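Chapter 7
Ribbed Panels and Detachable Legs

7.1 Scope of the chapter

The previous chapter dealt with closed mouldings: bottles, tubs and other hollow goods in which the wall itself carries the load. The present chapter takes up open panels, and in particular the small moulded seat or table top standing on separate legs. The article is cheap and light, and it is often assembled by the buyer without tools. It must nevertheless carry a person or a stack of crockery, and it must do so when the floor is uneven and the load is off centre.

Sections 7.2 to 7.4 cover the stiffness of the panel. Sections 7.5 and 7.6 cover the joint between panel and leg. Test methods are left to Chapter 8, apart from the simple loading exercise at the end of this chapter. Readers who have not worked with second moments of area should revise Appendix B before starting.

Terms used in this chapter

Panel: the flat or slightly dished part that takes the load.
Rim: the raised border on the underside of a panel, usually following its outline.
Rib: a narrow upstanding wall moulded in one piece with the panel.
Socket: the opening or boss that receives a leg.
Collar: an enlarged portion at the end of a leg, with or without a thread.
Splay: the angle between a leg and the vertical when the article stands on a level floor.

7.2 Why a flat sheet is not enough

A plain plastic sheet supported at its corners sags under quite small loads. Its resistance to bending rises with the cube of its thickness, so doubling the thickness makes the sheet eight times as stiff. It also doubles the material used, and it lengthens the cooling time in the mould by a factor of nearly four. For an article sold at a low price, the cooling time is usually the greater objection.

Ribs avoid most of this penalty. A rib places a small amount of material at a distance from the neutral axis of the section, where it does the most work. The panel between the ribs can then be kept thin, and the mould opens sooner.

Take the panel used in the worked examples of this chapter, the Hulon seat. The design load applied at the centre is 615 N. In the first trial, with no ribs and only a shallow rim, the deflection was judged excessive well before that load was reached. The second trial added ribs of the same wall thickness as the rim. The design load was then carried without difficulty, although shallow sink marks appeared on the upper face opposite each rib. These marks are discussed in 7.4.

7.3 Layout of ribs

Ribs are most effective when they run along the line in which the panel would otherwise bend. In a square seat with four corner legs, the load travels from the middle towards the corners, and diagonal ribs are the direct answer. Ribs parallel to the sides are easier to cut in the mould, and they share the load with the rim. Many designs combine the two.

Three points should be checked on any layout.

First, a rib should not end abruptly in the middle of an open area. The sudden change of section concentrates stress at its tip, and cracks tend to start there. It should run into another rib, the rim or a socket wall, or else taper gradually to nothing.

Second, where several ribs meet at one point, the local mass of plastic is greater than elsewhere and cools last. The meeting point may be hollowed out to form a small ring, or the ribs may be staggered.

Third, deep pockets between ribs need draft on every face, or the moulding will grip the tool.

7.4 Rib proportions

A rib as thick as the panel it supports will leave a visible sink on the far face. The usual practice is to keep the rib at the root to between one half and two thirds of the panel thickness. Height is commonly limited to 3 times the panel thickness. Where more stiffness is needed, two low ribs are preferred to one tall one, as a tall rib is slow to fill and may buckle along its free edge.

Riaan Motaung's notes on the Kozan table, from which the problems in this chapter are adapted, treat sink as a matter of appearance only. That view is acceptable for a textured surface. On a glossy one the marks are readily seen by a buyer, and the thinner rib should be used.

7.5 The underside as a whole

Rim, ribs and sockets are best studied together, with the article turned over.
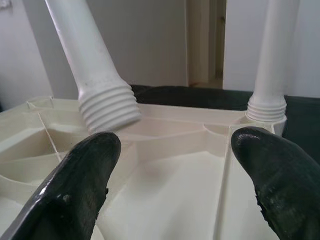 Sockets are normally placed near the corners of a panel, as far apart as the outline permits, so that the article resists tipping. The ribs close to a socket then have two tasks: they stiffen the panel, and they hold the socket wall against the sideways push of the leg. A curved rib forming a rounded notch beside a leg socket, as on the right of the cream panel, follows this pattern. The broad middle area is smooth, while the recessed compartment to the left is divided by thin diagonal and vertical ribs. The student should sketch the likely path of the load from the middle to each leg before reading further.

7.6 Fixing the leg

A leg may be pushed, clipped or screwed into its socket. The push fit relies on a taper and loosens when the article is lifted by its top. The clip holds well but is seldom intended to be released. The screwed joint can be undone for storage, and its coarse thread tolerates some variation in the moulding.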